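[teleop-users] Re: Marker demos: grip pose at the start of the stroke

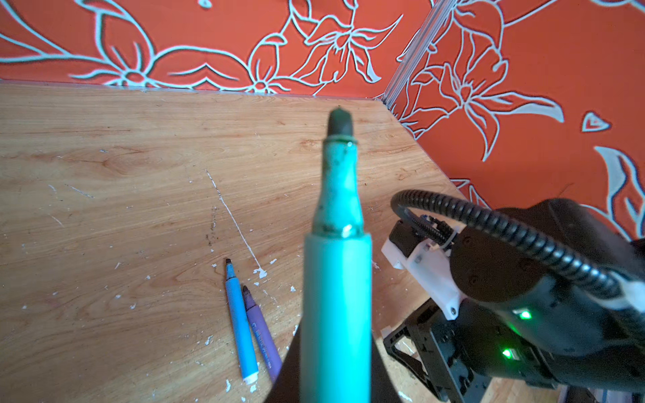 4 min read · 9 replies in thread

From: Evdokia Tzavaras
To: teleop-users
List archive: Clondmont Manipulation, April

Kári Stougaard wrote:
> We are recording pen tasks by remote control with two arms, leader and
> follower. The operators can pick the marker up without trouble. What goes
> wrong is the drawing. The replayed policy presses too hard on some strokes
> and floats above the surface on others, and the offset changes from one
> grasp to the next. We have 43 episodes so far. Should we throw them out and
> start again with a fixed holder, or is there something in the demos we can
> correct? Brunello thinks it is calibration. I am not convinced.
>
> Also, does anyone else let the operator watch the wrist view, or do you
> make them look at the table directly?

Kári,

I would not throw them out yet, and I would not go to a fixed holder. A holder gives you a tidy tool frame and removes the part of the task you said you wanted to learn.

Calibration first, as it is quick to rule out. Put the follower in its rest pose, command a slow vertical move down to a known block, and log joint positions at contact. Repeat it 6 times. If the contact height is steady, the arm is fine and Brunello can stop re-zeroing the joints. On our pair the spread was well below what you would need to explain floating strokes.

What I expect you will find is variation in how far along the barrel the marker is held. With the fingers at the base, nearly the whole length of the pen sticks out past the grip, and a small tilt at the fingers becomes a large shift at the tip. The operator corrects for this without noticing. The leader arm records where the hand went, and the correction is buried in it. Nothing in the joint angles says where the tip is.

The attached wrist view is from our own set. The marker is held at the base, with the tip pointing away over the table. In that view the dark felt tip stands out well against the light wood, so you can get its position in pixels with very little work. We label it in the first usable image after the grasp closes and store that as an extra field. Agustina Farías wrote the script and it is in the Skastilness repository under tools. It expects one grasp per episode. If your operators put the pen down and pick it up again, split the episode at the release.

Pale barrels are fine. Pale tips on a pale table are another matter and we label those by hand.

A few settings that made a difference for us:

Gripper command. Record the commanded closing position as well as the measured one. When the fingers are stopped by the barrel the two differ, and that difference is the nearest thing to a force reading you will get from hobby servos. If you only keep the measured value, the policy learns to close exactly to the barrel width and the pen slips on contact.

Approach. Ask operators to pause with the tip clear of the surface before each stroke. Half a second is enough. Without it, grasp and stroke blur into one motion and the policy starts drawing while it is still lifting.

Spare markers. Leave a couple lying beside the work area if you will have them there at run time. Our early demos had a bare table and the policy went badly off course as soon as a second pen came into view. Vary their angle between episodes.

Second arm. If it is parked, park it in the same place every time, or vary it on purpose. Ours shows up at the right of the left wrist view, and Christos Kalogeropoulos found the policy was reading it as a cue for when to begin.

On your last question – wrist view or direct sight – we tried both at the Cekville site. Operators looking straight at the table were faster. Operators limited to the wrist view produced demos that trained better, as they could only act on what the policy would also have. We now use the wrist view for the stroke and allow direct sight for the pick. Expect new people to dislike this for the first hour.

Our full set is 1310 episodes, but the tip field was worth more than the last several hundred of those. I would add it to your 43, retrain, and look at the offset again before recording anything new.

If the contact heights do turn out to be scattered, post the log and I will take it back.

Evdokia

--
Evdokia Tzavaras
Kourkoulas Robotics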